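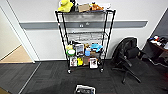 3 min read

The Serville waterworks opens to visitors for one day every July. I had meant to go for years and had always found something else to do. This time I took the early bus from Stistent, which stops at the bottom of Works Lane, and walked up. There is a car park, but it had filled by ten o'clock and cars were being sent back to the rugby club.

Entry is free and you book a place on a tour at the desk inside the main gate. The tours leave every half hour. I was given the 10.30 and a paper wristband, and told to come back to the same spot five minutes early. Flat shoes are required for the tower and they do check.

Our guide was Socorro Sánchez, who worked in the treatment plant before she moved to the office. She started us at the reservoir end and followed the water downhill, so the tour made sense even to those of us who know nothing about pipes. Water comes in from the Zerkley valley through a tunnel that was dug by hand. You can see the mouth of it behind a grille, and the air coming out was very cold. From there it goes over a stone weir and into the filter beds.

The filter beds were the part I enjoyed most. They are wide, shallow basins with sand at the bottom, and most of the cleaning is done by a thin living layer on top of the sand. When that layer gets too thick the bed is drained and scraped. One of the beds was drained for the open day and we were allowed to walk along the edge. The old scrapers were laid out on the grass – wide wooden boards on long handles – and a man in our group said he had used one just like it as a student. Socorro told us the job took a full day per bed and was hated in February.

Next came the engine house. The large engine no longer runs on steam, but it is turned over slowly by an electric motor on open days. It was built by Pugh and carries the number 1269 on a brass plate near the base. The noise is much lower than I expected, mostly a sort of long sigh at the end of each stroke. The floor tiles are original apart from a patch by the door, where a flywheel part was dropped during a repair. We had a good ten minutes in there and could have done with more. The stairs to the upper gallery were closed.

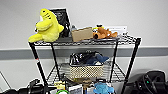 Black wire shelving, with a grey rail along the wall behind it.

The tower is an optional extra at the end. It has 140 steps, the last part of them steep and iron, with a rope in place of a handrail. From the top you can see the whole of Serville, the railway, and the line of trees that marks the tunnel. On the wall up there is a framed plan of the works, sheet 1502, with the first proposed route for the tunnel inked in and then crossed through. It would have gone straight under the churchyard. I would have liked a copy but they had none for sale.

Lunch was in the old coal store. The soup was leek and potato, the bread was good, and the queue was slow. Tea was served in proper cups. There was also a table of second-hand books, where I bought a history of canals and a walking guide that turned out to have a page missing.

After lunch I went back to the laboratory, which you can visit without a guide. A chemist was testing tap water that people had brought from home in clean jars. Mine was from Stistent, and it is hard – I could have told her that from the kettle. She explained the difference between the hardness scales and gave me a slip with the result written on it.

The gates close at four. I caught the bus at quarter past from the same stop, on the opposite side of the lane. If you go next year, book the tower when you arrive, as those places went first, and bring a jumper for the tunnel mouth.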